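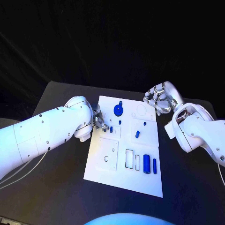

Skeketville to Move Assembly Shops to Shared Compressed Air Network

Skeketville's east side industrial park will switch its small assembly shops to a shared compressed air network, replacing the separate compressors that each unit runs today. The park operator, Bekeo, approved the final design in December and expects to start laying pipe once the ground can be trenched.

The network will serve seven units on a single ring main. Two rotary screw compressors will sit in a former boiler house at the north end of the park, with a third held on standby. Air will be dried and filtered at the source, then delivered at a fixed header pressure. Tenants who need a lower pressure will fit their own regulators downstream of the meter.

Younes Ramadan, the park's utilities engineer, said the main gain is in load matching. Most of the existing compressors were sized for peak demand and spend much of the shift running unloaded.

"An unloaded screw machine still draws a good share of its full power," Ramadan said. "When every unit has its own, you pay for that idle draw in every unit. Put them on one header and the peaks mostly fall at different times."

A survey carried out over six weeks logged flow and pressure at each tenant's receiver tank. It found that leaks made up a larger part of total demand than any single production line. The worst were at quick-connect fittings and at older threaded joints above ceiling height, where they could not be heard over normal shop noise. Tenants will have to pass a pressure hold test on their internal piping before they are connected.

The pipe will be aluminum inside the buildings and polyethylene where it runs underground. Drain points will be placed at each low spot on the ring, and every branch will leave from the top of the main to keep condensate out of the drop lines. Isolation valves on either side of each branch allow one unit to be shut off for repair while the others stay in service.

Metering was the point that took longest to settle. Early drafts billed by floor area, which Vitia, a tenant with large storage space and little air use, opposed. The approved version bills by measured volume, corrected to standard conditions, plus a flat monthly charge for the connection. Meters will be read at 6 a.m. on the first day of the month.

Ghizlane Hamdy, who manages production at Saber, said her company supported the plan but had asked for stricter limits on moisture. Saber uses air in its finishing booth, where water in the line marks the surface coating.

"The dew point figure in the first draft was fine for hand tools – it was not fine for paint," Hamdy said. The specification now calls for a dew point of 3 degrees Celsius at line pressure, with an alarm if the dryer drifts above it. Saber will keep its own desiccant dryer at the booth as a second stage.

Heat recovered from the compressor oil coolers will be piped to the park's washrooms and loading office. Units will be connected one at a time, starting with those closest to the boiler house. Existing compressors may stay in place as backup for the first year, provided a check valve is fitted between them and the ring.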